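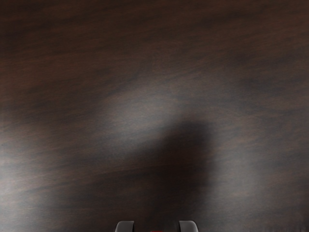 *Superficie de madera oscura vista desde arriba, render.*

# Horarios de autobús interurbano de Avmont (GTFS normalizado)

Tiempo de lectura: 4 minutos

Conjunto de datos con paradas, líneas, expediciones y calendarios de los autobuses interurbanos de la comarca de Avmont, convertidos desde los horarios en PDF de la operadora Jukau al formato GTFS estático. Incluye los enlaces con la estación de Tustbridge y la lanzadera del puerto de Navaratnam.

No es una publicación oficial de la operadora. En caso de discrepancia prevalece el horario expuesto en la parada.

## Contenido

| Fichero | Descripción | Filas |
|---|---|---|
| `agency.txt` | Operadora y zona horaria | 1 |
| `routes.txt` | Líneas | 10 |
| `stops.txt` | Paradas y andenes | 909 |
| `trips.txt` | Expediciones | 1.801 |
| `stop_times.txt` | Horas de paso | variable según versión |
| `calendar.txt` | Patrones de servicio | 3 |
| `calendar_dates.txt` | Festivos y excepciones | variable según versión |

Los tres patrones de servicio son `LAB` (laborables), `SAB` (sábados) y `DOM` (domingos y festivos). El servicio reforzado de verano no tiene patrón propio: se codifica como excepción en `calendar_dates.txt`.

No se distribuye `shapes.txt`. Los trazados que publica la operadora son esquemáticos y no sirven para representar el recorrido sobre un mapa.

## Convenciones

- Codificación UTF-8 sin BOM, separador de coma, fin de línea LF.
- Horas en formato `HH:MM:SS`. Las expediciones nocturnas superan las 24 horas: una salida a la 01:10 del día siguiente figura como `25:10:00`.
- `stop_id` es estable entre versiones. Si una parada se traslada a la acera opuesta recibe un identificador nuevo y el anterior se retira.
- Los nombres de parada se conservan como aparecen en el PDF, con las abreviaturas desarrolladas (`Avda.` pasa a `Avenida`, `Urb.` a `Urbanización`).
- `route_short_name` es una cadena. La línea `07` no es la línea `7`, aunque el panel de algunos vehículos omita el cero.

## Proceso de conversión

1. Extracción de las tablas de cada PDF a CSV, una hoja por línea y sentido.
2. Asignación de cada fila a un `stop_id` mediante la tabla de equivalencias `map/paradas.csv`. Las filas sin correspondencia detienen el proceso y se resuelven a mano.
3. Interpolación de las horas de paso intermedias. La operadora solo publica las cabeceras y las paradas principales; el resto se calcula por distancia y lleva `timepoint=0`.
4. Revisión de las notas al pie. Es la fase más lenta – las llamadas cambian de significado de una línea a otra y un mismo asterisco puede indicar «solo periodo escolar» o «no entra en el polígono».
5. Validación del paquete completo. No se publica ninguna versión con errores; los avisos se listan en `VALIDACION.md`.
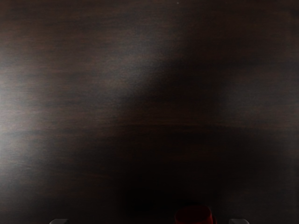 ## Limitaciones conocidas

- Las horas interpoladas no tienen en cuenta el tráfico ni las pendientes. En los tramos de montaña el autobús puede pasar antes de la hora calculada, por lo que no se recomienda usarlas para transbordos ajustados.
- La lanzadera de Navaratnam depende de la llegada del barco. Sus expediciones usan la hora teórica de atraque.
- En la estación de Tustbridge los andenes se asignan a diario. El fichero recoge la estación como parada única, sin andenes hijos.
- No hay datos de tarifas. La operadora aplica zonas cuyo límite no coincide con ninguna parada y el modelo `fare_rules.txt` no lo representa bien.
- El campo `wheelchair_boarding` está vacío en la mayoría de las paradas rurales. Vacío significa «sin información».
- Las paradas a demanda aparecen como paradas normales con `pickup_type=2`. El teléfono de reserva está en `stop_desc`.

## Uso

El paquete puede cargarse sin cambios en cualquier planificador compatible con GTFS estático. Para consultar las salidas de una parada desde la línea de órdenes:

 python salidas.py --parada AVM0112 --servicio LAB --desde 07:30

El guion devuelve la línea, el destino y la hora, y marca con `~` las horas interpoladas. Requiere Python y ninguna dependencia externa.

## Actualización

Se genera una versión nueva cuando la operadora cambia los horarios, normalmente en febrero y al inicio del verano. Los cambios menores (obras, desvíos, fiestas locales) se incorporan solo si duran más de una semana.

Para comunicar un error conviene indicar la línea, el sentido, el `stop_id` y la hora que figura en el poste. Una fotografía legible del horario expuesto acelera la corrección.

## Licencia

Los ficheros GTFS y la tabla de equivalencias se distribuyen con licencia CC BY 4.0. El código de conversión, con licencia MIT. Los PDF originales no se incluyen en el repositorio y deben obtenerse de la operadora.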